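Categoría: Automatización y trabajo

Tres meses enseñando a ordenar un escritorio

En Kosdale preparábamos puestos de oficina para clientes: organizador, útiles, calculadora, paño. Desde febrero, parte de la plantilla graba esas mismas tareas con guantes y mandos de seguimiento para el proyecto Ovora. El objetivo es que un brazo repita el trabajo en el almacén de Plerkach.

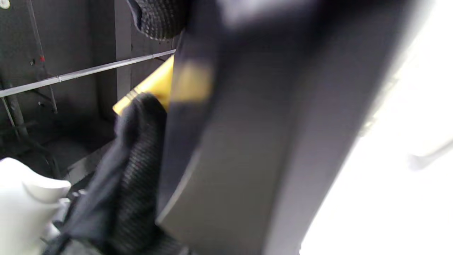

El turno de grabación dura 60 minutos y después hay pausa obligatoria. La cuota inicial era de 300 secuencias por semana y persona – excesiva, a mi juicio, porque penalizaba a quien repetía una toma mala. Se retiró en la segunda revisión. Llevamos 1375 secuencias aceptadas.

El cambio principal está en el gesto. Con los mandos sujetos a las manos se trabaja más despacio y se separan más los dedos. Los hombros lo notan antes que las muñecas.
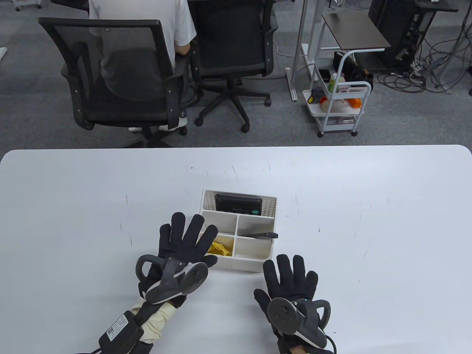
¿Se reduce la plantilla cuando el brazo entre en servicio?

Por ahora se mantiene, con tres puestos reclasificados como supervisión. El acuerdo se revisa a final de año y no cubre las contrataciones temporales.

Queda pendiente la categoría salarial. Grabar exige un criterio que la ficha del puesto no recoge: decidir si un agarre es válido, descartar, anotar el motivo. Hemos pedido que conste por escrito. 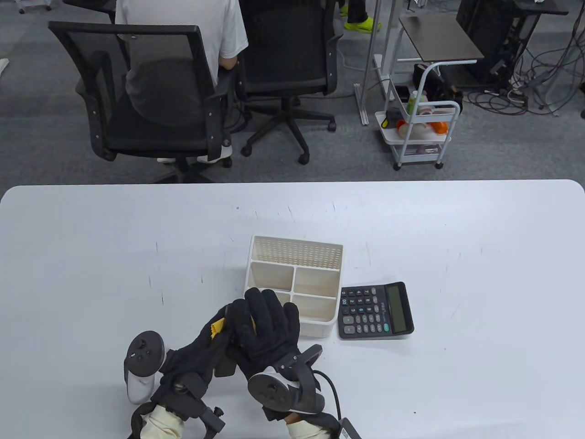

Lo que falta por medir

Mottram, el proveedor de software, entrega la tasa de error por tarea, pero no el tiempo de corrección manual. Sin ese dato no se puede calcular la carga real del supervisor. Lo he solicitado dos veces y sigo a la espera.

© Septiembre de 2026 · Contacto · Volver arriba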